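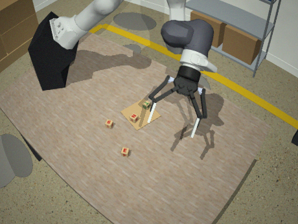

Letter-cube task in the simulator, gripper open, four cubes on the work surface and board.

Edine Planner: Frequently Asked Questions

Reading time: 4 minutes

What is Edine?

Edine is the planning and control software we write at Harkivent for tabletop pick-and-place work. It takes a list of objects and a goal, works out the order of moves, and sends joint targets to the arm. It runs the same way against the simulator and against real hardware. The letter-cube task is the one most new users start with.

Do I need a robot to try it?

No. The default install starts the simulator. You need a Linux machine with a graphics card, and 14 GB of free disk space for the scene files. Without a graphics card you can still run the planner in headless mode, but the camera views will be blank and any perception step will fail with error 380.

What does the letter-cube task do?

Wooden cubes with letters on their faces are placed on and around a square board. The goal file says which cube goes where. The planner picks an order, checks each grasp for collisions, and asks for a new plan if a cube is not where it should be after a move.

Why is the board turned at an angle to the camera?

The reset script picks a random rotation for the board and the cubes. If you want the same layout every time, set a seed in the scene file. Any whole number will do. We use 129 in our own tests, so bug reports with that seed are the easiest for us to repeat.

The planner mixes up some letters. Is this a bug?

Partly. N and Z look the same after a quarter turn, and 6 and 9 look the same after a half turn. The reader gives both answers with a score for each. If the scores are close, the planner looks at the side faces of the cube before it decides. You can turn this off with side_check: false. It saves time but you will get wrong picks.

Do shadows affect perception?

They can. The simulated light is strong, and the arm throws a dark shadow over the table. In version 3 a shadow edge across the board was sometimes read as the edge of a cube. Vsevolod Marchuk rewrote the edge filter in March and version 4 handles this much better. If you still see it, lower the contrast setting one step at a time.

Why does the gripper open all the way before every grasp?

It is the safe default when cube positions are not certain. When cubes are close together, a fully open gripper may have no free path down, and the planner will report "no approach found." Set open_width to a smaller value and plan again. Leave some room on each side of the cube.

Can I use my own gripper model?

Yes. Add the model file and a short text file giving the finger joints, the closed width and the open width. Wanting Song wrote a guide for this, and it is in the docs folder. Check the collision shapes first. Most failed plans with a new gripper come from a collision shape that is larger than the part it covers.

Can I stop a plan halfway?

Yes. Press the space bar in the viewer or call stop(). The arm slows down and holds its position. When you continue, the planner reads the scene again and makes a new plan from there. It does not pick up the old one.

Is it safe to move a plan from the simulator to a real arm?

Run it at low speed first with someone at the stop button. The simulator does not model cable drag or worn finger pads. Our test site in Moffat runs every release on hardware before it goes out, but your cell is not the same as ours.

Where do I report a problem?

Send the log folder, the scene file and the seed to the support list. Catriona Farquharson sorts new reports. Screenshots help only if the log is attached too.

Last updated 10/1/21

Related
Installing Edine on a shared machine
Writing a goal file
Grasp settings explained
Clovthorpe scene pack: release notes
Reading the planner log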